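Community Help > Home and Workshop > Gadgets and Automation

Can a robot arm put bottles back in the crate for me yet?

Posted by crate_weary, Mar 28, 2023

Hello everyone, and thank you in advance for reading all of this, I know I go on a bit. My sister and I run a small bottling room behind our shop in Himdale (ginger syrup mostly, and a bitters we're rather proud of) and the job we both dread is crating. You fill, you cap, you label, and then every last bottle has to be picked up by the neck and dropped into its own little compartment. In July we did 3000 of them by hand and my wrists haven't forgiven me. I've been reading up on arms that do this sort of thing, and the simulated setup in these two pictures is very close to what I have in mind, bottles going from a tray to a green crate.
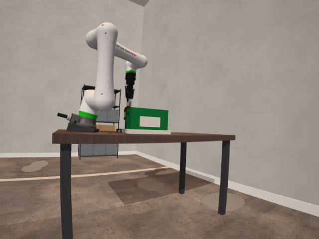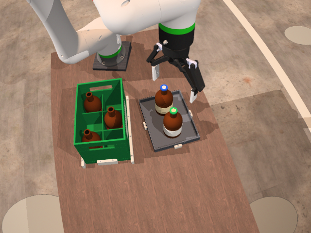
What I'd love to know

Is this a chore a machine can be trusted with now, in a small room, with people who are not engineers? We have one sturdy table to spare. Our bottles are brown glass with a cap, much like the capped ones on the gray tray in the second picture. My sister thinks we'd spend more time minding the thing than we'd save. I'd be so grateful to hear from anybody who has tried it, even if the news is bad.

Replies

OldPalletHand

Welcome! I'll try to be useful, though I warn you I can talk about this all evening. I looked after a Vieira arm at a packing shop for three seasons, and bottles into dividers was one of its jobs, so yes, it can be done. It did 186 an hour on a good day, slower than you'd guess, but it didn't get sore and it didn't stop for lunch.

The arm itself gave me very little grief. The trouble was always things being slightly out of place. If the crate slid a finger's width, the next bottle landed on top of a partition instead of between two of them, and then you had a bottle on its side and an arm waiting for someone to come over. Look at the small cream blocks around the crate and the tray in the second picture. I'd copy that idea before you spend a penny on anything clever. We screwed down scraps of wood and our misses dropped to almost none.

Other things I'd want to know in your place: are your crates all the same make? Ours were a mix of old and new, and the old ones had warped — only a little, but it mattered. And do you label before or after crating? Rubbery fingertips can scuff a fresh paper label, so we had ours grip at the neck.

For the money side, please don't go by the price of the arm alone. The gripper, the stand and the guarding came to nearly as much again. Your sister has a point for the first month, you really will be minding it. After that I could label at the next bench and just look up now and then.

tinbucket7

just get a Zokport they do everything

MapleAndMop

I can't speak to shop work, but I did buy a Tuletti kitchen helper for home, hoping it would unload my dishwasher, so perhaps this is of some comfort or some warning! It manages mugs if I set them out in a row first. Bowls it will try. Glasses I still do myself, after one sad evening with my grandmother's tumblers. Folding laundry is hopeless, it just moves the towel from one side to the other — I've grown fond of it anyway.

Your job sounds kinder to a machine than mine, with every bottle the same shape and every slot the same size. If I were you I'd ask the seller to run your own bottles and your own crate before you pay, a good long run too. I paid 414 for a year's service plan on mine and have used it twice.

crate_weary

Oh, these are lovely answers, thank you both (and tinbucket7, I'll look them up). Our crates are two different makes, now that I've gone and checked, so I suppose that comes first. We're going to screw some blocks to the table this weekend and see if it makes even the hand crating easier.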